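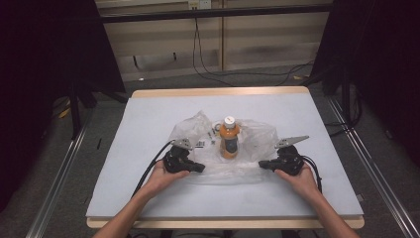 Bagging task at the demonstration table, hand-held grippers.

Progress report: Nulwood packing room, second period
Prepared for the Kouris fund by Nikau Tapsell, Ceklow

Work in this period was on the bagging step, where a single bottle goes into a clear plastic bag before boxing. It is the job the packers complained about most in the first survey, mainly for sore thumbs and wrists. The Rerkon arm will take over this step on one line if the trials go well. The other line stays manual for now.

Demonstrations are recorded by people holding a gripper in each hand. We planned to use our own engineers for this. After the first weeks we asked the packers instead, and seven of them have been trained. They know how a bag behaves and they waste fewer moves. Each one records for two hours at a time, on paid shift time, and then goes back to the line or takes a break.

Rigid items are going well. Bags are slow. The film folds differently every time, and the arm often pinches two layers together when it should take one. We have asked the supplier for a slightly stiffer bag to test and are waiting on samples.

Changes for staff so far:

The early start has moved from 6 a.m. to 7 a.m. for people on recording duty. Several asked to keep it that way, and the shift lead has agreed until the end of the trial.

Two packers have begun learning to load and reset the arm. A pay grade for that work has not been settled. It was promised for August and is late. This is the complaint we hear most and we would like it closed before the next stage.

No positions have been cut. The site manager has put in writing that none will be during the funded period. People want to know what happens after that, and we do not have an answer to give them.

Spending is within budget, apart from cables and spare gripper fingers, which ran over by a small amount. We will cover it from the travel line.

Next period: test the stiffer bags, run the arm beside the manual line for one full shift, and repeat the survey on hand and wrist pain.

Comments

packline_b: The later start helps with school drop-off. Please keep it.

Dorrie: Any word on the grade? We were told August.

N. Tapsell: Still with HR. I will post it on this page when I have it.

Related items
Nulwood packing room: first period report
Hand and wrist survey, results by shift
Ceklow notes on gripper training for line staff
Rerkon arm: loading and reset checklist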